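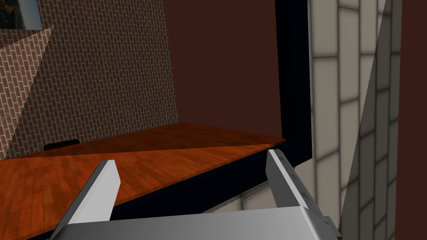
The Jindska hand controller is for people who want to show a robot arm a job the way they would show a new coworker, by simply doing it. You hold the grip, you move your hand, and the arm in the simulator (or the one on your bench) moves with you. Our Prekora practice kitchen comes with it, and it's a friendly place to begin - bring the open fingers in over the dark front edge, look across the wood-grain counter toward the brick wall, and take as long as you like getting a feel for the reach before you try to pick anything up.

We hear from a lot of customers who were nervous about their first session, and we do understand! The controller has a slow mode for exactly those early tries, and a thumb button that lets you rest your arm and pick up again where you left off. Every run is saved as you go, so a clumsy one can be thrown away and a good one kept.

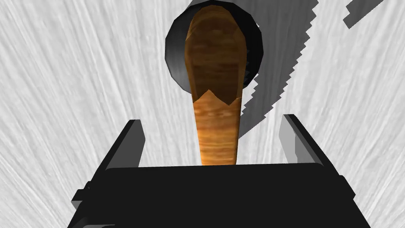
Fingers open on either side of a wooden spoon handle, Prekora practice kitchen.

What comes in the box
Hand controller with wrist strap
Base station and 3 mounting feet
USB cable, 8 feet
Prekora license with 66 practice tasks

The controller works with the Rahimi and Fesham arms, and switching between them takes a minute or two in the settings menu. Left-handed users can flip the buttons there too. Charge it fully before the first use, please - after that you can expect 7 hours from the battery.

Spare straps and feet are sold separately on the accessories page.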